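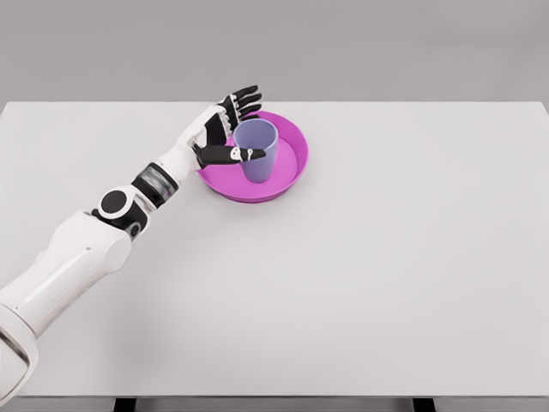 So I lost most of my holiday break to a plastic cup. A cup that isn't even real!

Some background if you're new to the blog. I've been teaching a simulated arm and hand to do boring kitchen chores, picking a cup up out of a dish, putting it back, that sort of thing. The project is called Lollalcombe (named after a typo I liked) and it has been limping along since July. By Thanksgiving the cup task was going great. I had a batch of 1,608 runs and the success number looked so good that I took a screenshot and sent it to my brother, who replied with a thumbs up and nothing else.

Then I started watching the replays. I know, I know, you're supposed to do that first. I'd been living off the summary page for weeks, and the summary page was all green. I put on some music, grabbed a coffee and clicked through a few dozen at random, and in the fourth or fifth one I saw the thumb go into the side of the cup. Into it, like a spoon into pudding. The hand closed, the thumb sank through the wall, the cup shivered a bit and then rose with the hand as if everything was fine. Success, said the log.

My first thought was a drawing glitch. It wasn't. I dumped the contact data and the physics engine really did believe the thumb tip was sitting on the inside of the wall, pushing out, while the fingers were on the outside, pushing in. So the cup was being pinched by its own skin. You could have shaken that arm like a maraca and the cup would have stayed put.

I wrote an ugly little script that flags any run where a finger link gets deeper into the cup than it has any business being, and let it chew on the whole batch overnight. In the morning it had flagged 568. More than a third of my lovely green page was fake. I went for a long walk.

The cause, or the half of it I understood first, was the cup wall. I'd made the collision shape for the cup out of thin slabs arranged in a ring, so that it would be hollow like the one you see. Very proud of that. But the slabs were too thin for my time step. When the thumb came in fast, on one step it was outside the slab, and on the next it was already past the middle, and the solver looks at that and says okay, shortest way out is through the inside. And then it pushes the thumb the wrong way. Textbook tunneling, and I'd walked right into it with a page about tunneling open in another tab.

The second half took me four more days. Even after I thickened the slabs I still had 66 runs where it happened, and in those the thumb wasn't fast at all. It was slow! It was crawling. I changed the friction, I changed the solver iterations, I changed the friction back. I turned off the dish completely to see if it mattered, and the problem went away, so then I spent a whole evening blaming the dish. Poor dish.

What was really going on: the fingers had the cup pressed down against the floor of the dish, hard, and the controller kept asking for more grip force while the cup had nowhere to go. Something has to give in a simulator, and what gave was the contact between thumb and cup. My grip controller had no ceiling. I'd put one in, back in the summer, and then commented it out to test something with a heavier object, and left myself a note that said "put back." With no date on it. Thanks, me.

So the ceiling is back, the slabs are fatter, the time step is cut in half (my electric bill sends its regards), and any run with too much penetration now gets marked as a failure no matter where the cup ends up. That last one hurt to turn on. The success rate dropped like a rock, and it's only now creeping back up.

I reran a smaller set, 363 runs, and went through every single one by eye, mostly on the couch with the laptop getting hot on my knees. None flagged, and none that looked wrong to me. The grips are slower and a little clumsier than before. I trust them a lot more. I posted the before-and-after clips on the Uvemley board and asked people to tear into them.

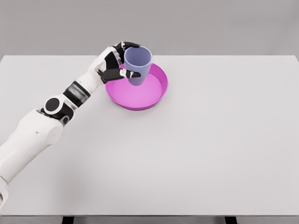
Pangilinan answered within the hour that the penetration check was fine as far as it went, but that I was still only testing the state at the end of each step, and a thumb could pop in and out of the wall between two logged frames without my script ever noticing; log the worst depth per run inside the solver loop, was the advice, and look at the spread before you look at the rate.

Ugh. Yes. My script reads the saved log, and the saved log only keeps every tenth step. So all those counts up there could be low, and I can't go back and check the old batch without running it again.

The part that bugs me most is that I was two weeks away from trying this on a real hand. A friend has access to one through a shop called Isitz and had offered me an afternoon on it. A policy that learned to squeeze with no limit, on real motors, with my own fingers somewhere near the cup to reset it... I've emailed to push that back. There'll be a force cap set on the hardware side too when it happens, and a stop button within reach, and I'll be resetting the cup with the power off.

Next job is moving the depth logging into the loop and then rerunning the big batch. After that I want to try tapering the slabs so the top of the wall matches the lip better, though I've got a feeling that's a whole other post. If anyone has a hollow cup mesh that behaves itself, please, the comments are open.

Posted January 2026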